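Kitchen jar tips from the Lernirach open day

The robotics workshop at Lernirach had its open day on a Wednesday in May, and I went for the kitchen demonstration. It was run by Ruiz-Ortega as part of a project called Hidurow, which collects everyday kitchen jobs done with hand-held grippers. I came home with more notes on storage jars than on robots. These are the ones worth passing on.

Keep one jar to a shelf while you are working. Visitors were allowed a turn with the grippers, and with only two stiff fingers you soon learn how much you normally squeeze past other things. At home I have moved the sugar to the front of its shelf and the flour to the one below.
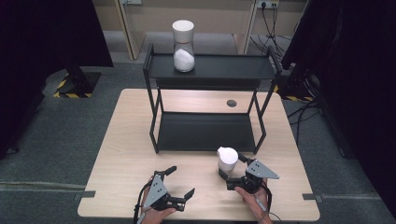 Get the cup out before you reach for the jar. If you open the jar first you end up hunting for a measure with the lid off, and in a steamy kitchen sugar clumps quickly. A cup with one flat side is easier to level than a round one.

Fill jars halfway if they are used every day. A half-full jar is lighter to lift and easier to tip slowly. I keep 600 g in a jar that would hold nearly twice that, and the rest stays in its bag in the cupboard.

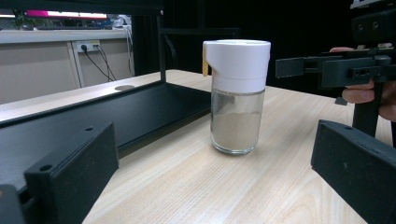 Glass jar with a white cap, between the gripper fingers.

Hold a tall jar in the middle, near where the cap meets the glass, and support the base with your other hand when it is full. Don't lift it by the cap alone. Caps loosen with use, and a heavy jar will drop out of a loose one.

Wipe the neck of the jar once a week. Grains collect under the rim and stop the cap from sitting flat. A dry pastry brush does this better than a cloth. If you wash the jar, leave it upside down for 8 hours before refilling.

Turn the jar so that the spout or button faces you before you pick it up. The people from Illent, who gave the afternoon talk, said a wrong-facing jar was the commonest cause of a spoiled attempt in their own trials. The same goes for anyone with stiff hands. 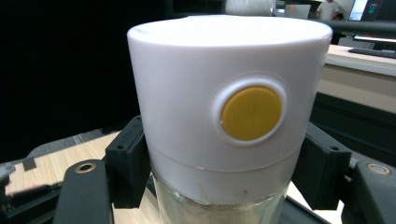 Margaret wrote in to say that she has used pouring caps for years and finds they clog with brown sugar whatever you do, so she keeps hers in a wide tub with a scoop. I would go along with that for anything sticky. Pouring caps are best with dry white sugar and fine salt.

Label the base as well as the side. Four of my jars have caps that look the same, and a strip of masking tape underneath has saved me from salting a custard.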